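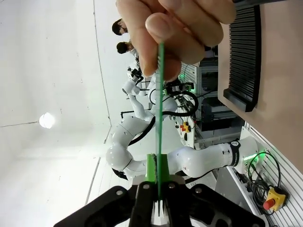 Fingers holding the top of a long green strip.

Dokometti gets a word mode, and I've already lost my lunch break to it

If you play Dokometti on your phone, go update it! The September patch from Comley adds a word mode called Reller, and it's my favorite thing they've done with the game so far. You get a board of scrambled tiles and 60 seconds to clear it, and long words drop bonus coins into your regular slots balance. I got "lantern" on my second try and felt very smart for a minute.

There are 200 boards at launch, with 25 more coming every month. Everybody who logs in this month gets 1,000 free coins — look in the gift tab, because the pop-up didn't show for me.

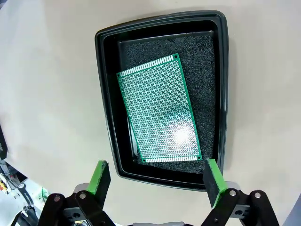
Green perforated circuit board on dark foam in a black tray.

The old Baluyot bingo room is back too, with the same goofy music and the daily jackpot at 8 p.m. (I missed that room so much.) My one gripe is that Reller won't run offline, so no playing on the subway. Comley's patch notes say they're looking into it.

It's a free update on both phones and tablets, and your coins and cards carry over. My tablet needed a restart before the new tab appeared.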